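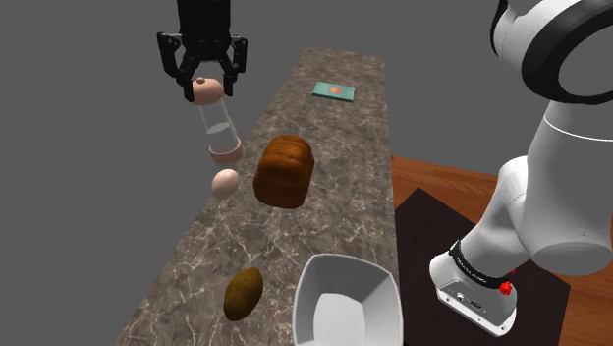 The pretend kitchen, with the pepper grinder up in the air.

Home Stories Try It Ask Us Clubs Grown-Ups

Print this page | E-mail this page

How Do You Teach a Robot in a Kitchen Made of Numbers?

June 2018

At the Carncombe after-school robot club, there are 7 kids, a row of computers and one very patient robot arm. You could never bump into the arm, though. It lives inside a computer program called a simulation, which is a pretend world that follows rules a lot like the real one.

The club calls its program Lurner. Kumiko Sasaki, the teacher who runs the club, started it in April with just a counter and a potato. Now there's bread, an egg, a bowl and plenty more. Every single thing is made out of numbers! Numbers say how wide the bread is, how heavy it is and how slippery its crust should be.

So what does the arm do all day? It practices picking things up. That sounds easy, but think about how you grab a pepper grinder. You look at it, reach out, close your fingers and squeeze just enough. A robot has to work out each of those steps.
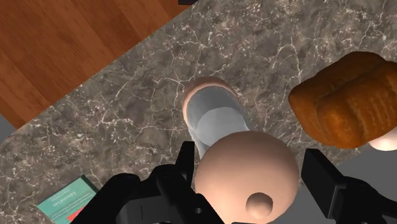

Reading time: 3 minutes

Looking is a big part of the job. In a simulation you can put a camera anywhere you like, even right up by the robot's fingers. From there, things close to the gripper look enormous, and they can hide whatever is behind them. Try it yourself: hold an orange in front of one eye (close the other one) and see how much of the room disappears.

A gripper is the robot's hand. The one in Lurner has two fingers that come together like a pinch. Make a pinch with your own thumb and finger, then try to lift a pencil, a spoon and an apple. Which one wobbled the most?

The club members take turns moving the arm with a game controller while the computer saves every move. One full try is called a run. They have saved 1,362 runs so far, and 865 of them ended with the right object in the right spot. The others get saved too — a miss can show the program where it went wrong. 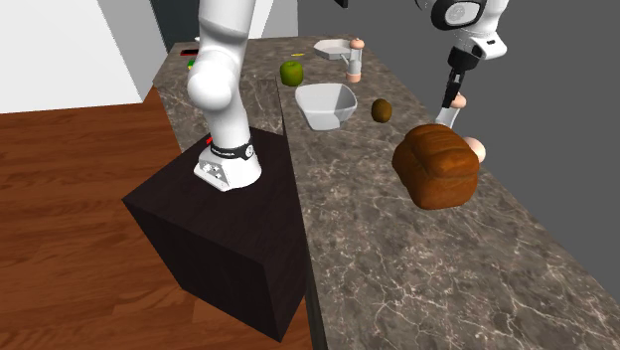

Things get harder when the counter is crowded. The arm has to reach one object without knocking over its neighbors, and the elbow needs room to bend as well as the hand. Before each run, the kids trace a path in the air with their own arms. It looks a bit like a slow dance!

Next, the club wants to let the program try on its own, using what it has picked up from all those saved runs. They'll show the results at the Eldale science fair, and visitors will get a turn at the controller. Bring steady thumbs.

Comments

mapleotter: I tried the pinch thing and the spoon was the worst. It kept spinning around.

Thitima Somboon: My class loved the orange trick. Can the robot crack the egg?

Kumiko Sasaki: Not yet! Our egg doesn't have an inside. One of the kids is working on it.

rocketbean9: can you make it do pancakes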